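Student Work > Environment & Society > Term Projects

Waste Sorting in a Shared Study Building: Report on a One-Month Survey
By Hưng Dương
Posted in June

Our group wanted to know how much of the trash thrown out in a college building could have gone somewhere else. Nusthorpe has had recycling for years, but most students we asked didn't know which items the hauler takes. We picked Huỳnh Hall because it has study rooms, offices and a small coffee counter, so the waste is mixed.

We collected from 12 rooms over four weeks. Each room kept its usual bin. Bags were tied, tagged with the room number and weighed on a kitchen scale in the basement. After weighing, we opened them on a tarp and sorted by hand into paper, plastic, food and other.

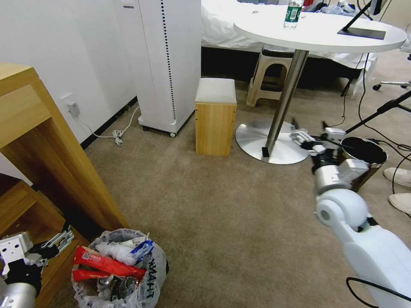

Table, water bottle and trash can.

Bottles were the easiest item to sort and the one people argued about most. The hauler, Tredach, accepts clear plastic bottles with the label on, as long as they are empty. Many of ours were half full, and a bag with a lot of liquid in it gets rejected. We poured them out and weighed the liquid separately, which we had not planned for and which cost us most of the first afternoon.

Bags turned out to be a bigger part of the problem than we expected. A liner was often changed when it held only a few items – in the offices this happened every evening. The building goes through some 3000 liners a year according to the supply sheet we were shown. 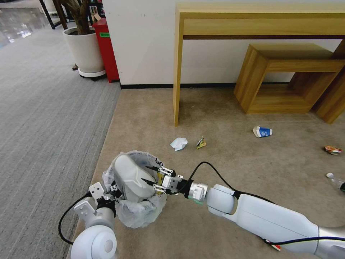 Can the liners themselves be recycled?
Tredach does not take film plastic of any kind, so liners go to landfill. A grocery store near campus has a drop box for clean film, but a used liner is not clean enough for it.

We also ran a short questionnaire. We got 19 replies, and one was blank after the first page, so we used 18. Most people said they sorted their waste "usually." The bags did not agree with them. In the rooms where everyone answered "usually," paper and bottles were still mixed in with food.

Two changes were tested in the last week. In half the rooms we put a sign at eye level showing what goes where. In the other half we asked for liners to be changed only when full. The signs made a small difference on paper and none on plastic. The liner change cut bag use by a third, with no complaints about smell except from one room that had thrown out fish.

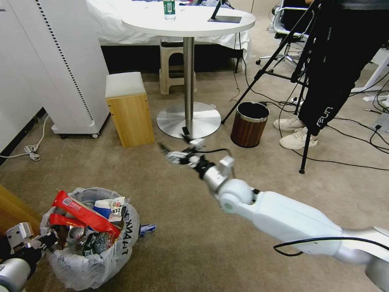 Why was the trial period only one week?
The building schedule changed at exam time, and the numbers after that would not have compared fairly with the earlier weeks. A longer trial is planned for the fall.

Paper cups need their own note. The coffee counter is run by Fesa, and its cups have a thin plastic lining, so they do not count as paper even though nearly everyone treats them that way. We moved all cups to "other" in our final totals. This lowered the recyclable share by quite a bit – more than any other single decision we made. Students with a refillable mug get a discount at the counter, but there is no sign saying so.
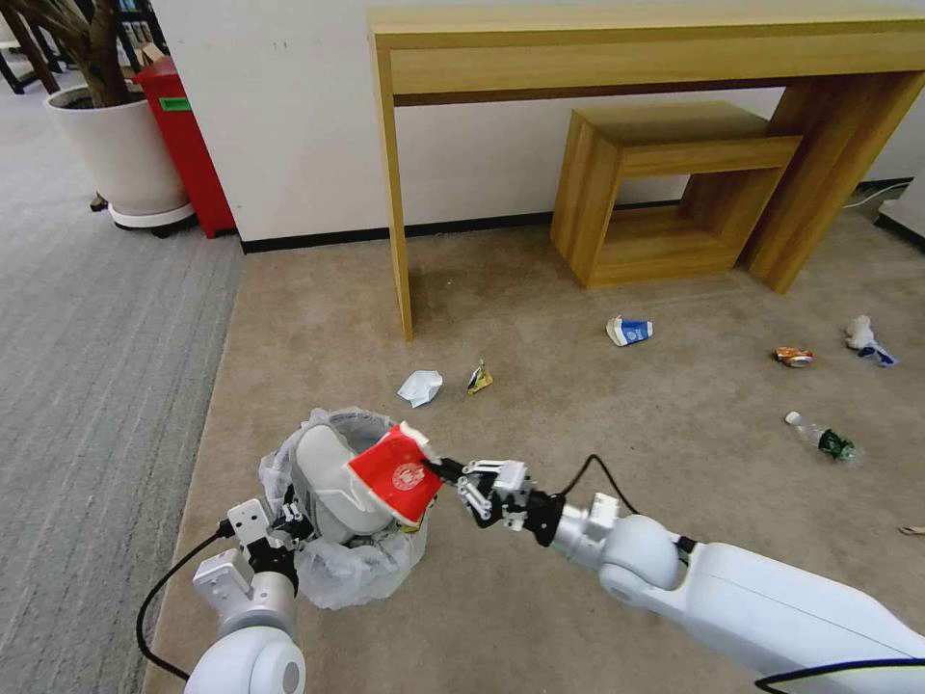
A crumpled red paper cup over the bin.

Our main limits were the short time, the small number of replies and the fact that people knew we were looking. We recommend changing liners only when full, posting the mug discount and repeating the survey with a second building.

Comments (3)

bluebike: Did you weigh the food scraps wet? Ours lost a lot of weight overnight when we did this in high school.

Hưng Dương: Wet, same day. We should have put that in the methods part.

m_tully: I never knew about the mug discount and I'm there every morning.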